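Section 8. Clearing and Resetting a Shared Table

The Garnus organizer set comes with a leaflet promising a clear table "in moments." Allow longer than that. The steps in this section assume an ordinary table with a few drinks, cups and small boxes left on it.

Before you start

Put the Misard tray at the end of the table you use least. The leaflet shows it in the center, where it takes up the space you are trying to free.

1. Stand all bottles upright and check that each cap is screwed down. Do not trust a cap because it looks closed. Turn it.

2. Pick up bottles by the body. Lifting by the cap is quicker until one comes off.
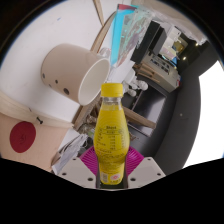

3. Move drinks first, then cups, then boxes. The manufacturer suggests the reverse order, supposedly for speed. We tried both and saw no gain, and a box pushed across a crowded table tends to take a cup with it.

4. Set cups on their base. A cup left on its side will roll, whatever the Dalov mat claims about grip.

5. Turn boxes so the marked face points toward you. This helps only if you keep the same markings from week to week.

NOTE: Cups with holes in the side are for pens, clips and other dry items. Keep them in a separate row from drinking cups.

CAUTION: Do not stack bottles on the tray. The rated load is 14 pounds, but the rating says nothing about tall items tipping over.

6. Wipe the bare table and let it dry before putting anything back. The Rautiainen cleaning cloth (part 602) is sold as an extra. A damp dishcloth does the same job as far as we can tell.

7. Return only what will be used that day. Everything else goes on a shelf or in a cupboard.

If the table fills up again by evening, repeat steps 1 to 4. Buying a second tray, as suggested on page 2 of the leaflet, mostly gives you a second place to leave things.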